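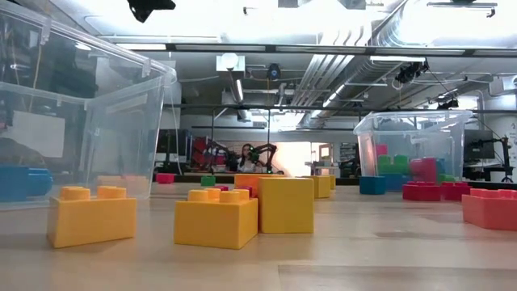

Equipment progress report, Elville bench project
To: Noeline Brunton, Tawhiri fund
From: Kiri Hapeta
Aug 4, 2018

Noeline, short one this time, quotes came in late and I want this with you before the weekend is over.

Where the money stands. Arms are paid for in full. Bins and blocks came out of consumables, small stuff. Still open: spare grippers, cable management, second computer. We held back 400 dollars for brackets and clamps and have not touched it yet. Would like to move it to cables, see below.

Grippers. Two quotes in, Rarel and Hima. Rarel cheaper per unit but shipping is extra and they won't hold the price past the end of the month. Hima includes the mounting plates. King-fai prefers Hima, says fingers can be swapped without taking the wrist apart. I lean that way too. Need a yes from you before I can raise the order.

Bench work. Block sorting is still the task we plan everything around, bins on the table, an arm on each side. Keeping it for the next round so the numbers can be compared. No new task hardware needed, so that line in the budget can go to zero.

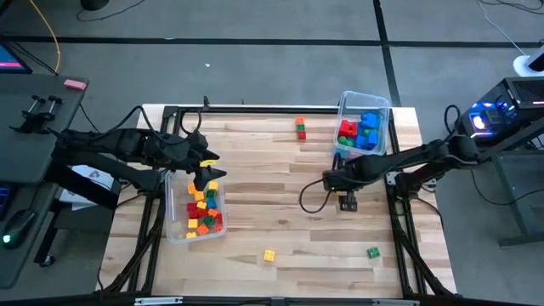 Page 2 of 5

Cables. Too many loops near the wrists and over the arms. Warrick priced sleeves and a proper overhead run. Sleeves fit inside the 400, overhead run does not. Suggest sleeves now and the overhead run in the November request. Also want the floor cables by the computer covered, cheap, will do it out of the same money.

Second computer. Everything goes through one machine at the moment and training has to wait untill the bench is done for the day. Mereana is writing up the spec. No quote yet so please dont hold the gripper decision for it.

Late or slipping: servicing plan for the arms. Should of been with you in the last report. Supplier has not sent the parts list, chased twice. Without it I can't give a real number for next year's upkeep, only a guess, and I'd rather leave the line blank.

Needed from you:
Gripper order, yes or no, Hima quote attached
OK to move the bracket money to cables
Closing date for the November round

Receipts on the next page, spend table after that.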